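Vadumbridge rental listings, cleaned

Readme for the listings table. Written fast, will tidy later.

What it is

513 rental listings for Vadumbridge, one row per listing. Apartments, a few row houses, two-family places on the east side. Collected from the public pages of the letting agents in town, mostly Flimura and Dimitriou. Last pull was 19th May. Four rows dropped after that as duplicates, so the file you get has 509.

Files

listings.csv — the main table
agents.csv — agent name, office street, fee policy as posted
notes.txt — my running notes, messy

Columns in listings.csv

id — ours, not the agent's
street — street name only, no house numbers
area — Old Town, Galley, Eastside, Station
rent — dollars per month, as advertised
beds — whole numbers, studio is 0
sqft — blank if the ad didn't say
pets — yes, no, ask
avail — month the place is free, text
agent — matches agents.csv

Galley is the strip by the water, between the bridge and the old boatyard. Agents stretch it a lot. If the street was west of the bridge I put it in Old Town, whatever the ad said.

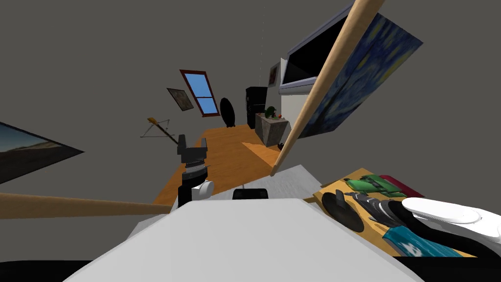

Known problems

sqft is missing in 101 rows. Do not fill it with the average, the missing ones are mostly studios and it skews everything. Better to leave them out for anything per square foot.

Rent is the asking rent. No idea what people end up signing for. Some Dimitriou ads quote a price with parking folded in and some dont, I split it out where the ad gave a number. Otherwise left alone.

avail is a mess. "Now", "May", "late May", "call us". Haven't normalized it.

Same unit can show up with both agents at different rents. Kept both if the rents differ, check street + beds + sqft if you need unique units. Agents sometimes relist with a new price too, up to 2 times in this pull. I kept the newest.

Not in here

Sales. Rooms in shared houses. Short stays. Anything with no price on it.

Use

Fine for area comparisons and rough medians. Galley is thin on three-beds so dont read to much into those. Not good for trends, it's one pull.

To do

normalize avail
add heating type, half the ads have it
sort out the fee column in agents.csv — Flimura changed theirs and the old text is still in there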